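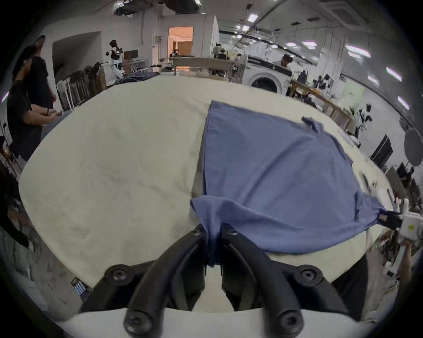
April 22, 2018. Folding notes, Mistham room. I do like a plain T-shirt for this, it's such a forgiving thing to start on. Didier Hoarau still favours sleeves first, but with the blue cotton one spread out on the cloth and a corner bunched up in a twist, I'd much sooner smooth the creases before folding anything! 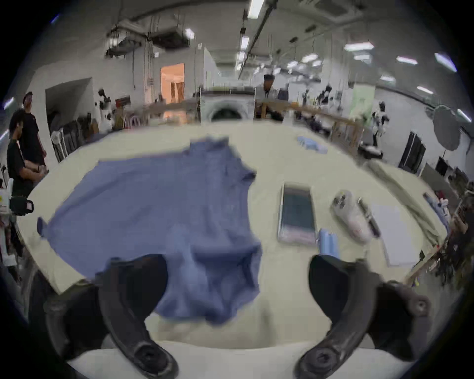 Blue garment on the cream tabletop, phone and marker pen alongside.

Must ask Natalie Greenwood for the Dunleavy folding board, and clear the small bits off before the next lot 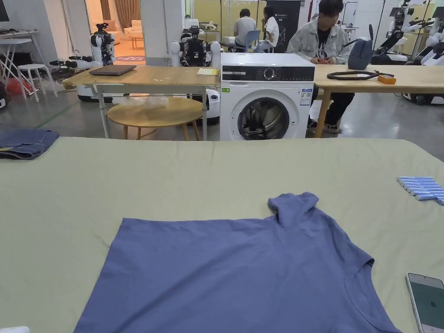
so there's space for jeans as well, which want a longer fold and a bit more patience from me.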